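February, late evening

I came home from the shared workshop at nine and my hands still smell of rubber and machine oil. I want to write before I sleep, because last time I waited until the morning and forgot half of the settings.

The second pair of fingers is on the gripper now. The first pair I printed too thin, and they bent when I closed them on anything harder than a sponge. The new ones are blocks, ugly and heavy, but they do not bend. One evening I spent only on the holes for the screws. My drawing said one thing and the printer made another, so I opened them with a small file, slowly, and I was afraid at every moment to crack the plastic.

The project has a name since last week. I call it Katico. I wrote it on the lid of the parts box with a marker, and after this it felt more serious. The notes for the wiring I still keep in the old folder, which is called Tostov, and I must move them before I mix everything up.

Tonight was for the small things on the white table. I chose a makeup brush because it is thin, it is light, and it has a soft end which I do not want to crush. A screwdriver forgives you. A brush does not.

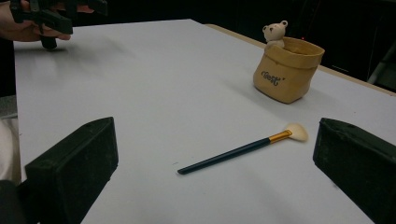
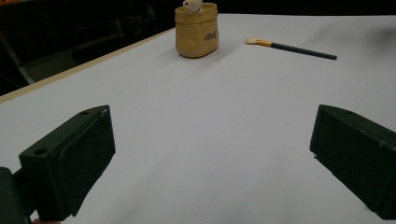
The tan one with the little figure inside stayed on the table with the brush.

The difficulty is the height. If I come too high, the fingers close over the handle and take only air. If I come too low, they push on the table and the whole hand twists in my wrist. I would like to put a thin layer of foam under the tips, so they can touch the table without so much force. I have a piece left from the Wirow box, maybe enough for two tries if I cut it well.

I also changed the spring. The old one was too strong and my thumb became tired very soon. With the softer one I can work longer, but the fingers open more slowly and I have to wait for them. I am not sure yet which is better. I wrote 40 in the notebook next to the new one, this is the length in millimeters, and I must remember that the old one was measured without the hooks.

The recordings are on the small disk. The counter says 566 files, together with the ones from January, and I have to look through them and throw away the bad ones. It is the boring part of this hobby and I always find a reason to wash the dishes first. The sorting program from the Szabó folder still stops when a file name has a space in it. I looked at the code on the bus and I think the mistake is mine.

For next time: foam on the tips, longer screws, and a better lamp, for the far side of the room is very dark and I would like to see my tools there. Also to ask at the workshop if I can leave the parts box on the shelf. It is heavy to carry on the stairs.

My tea is cold. I will put the disk to copy and go to bed.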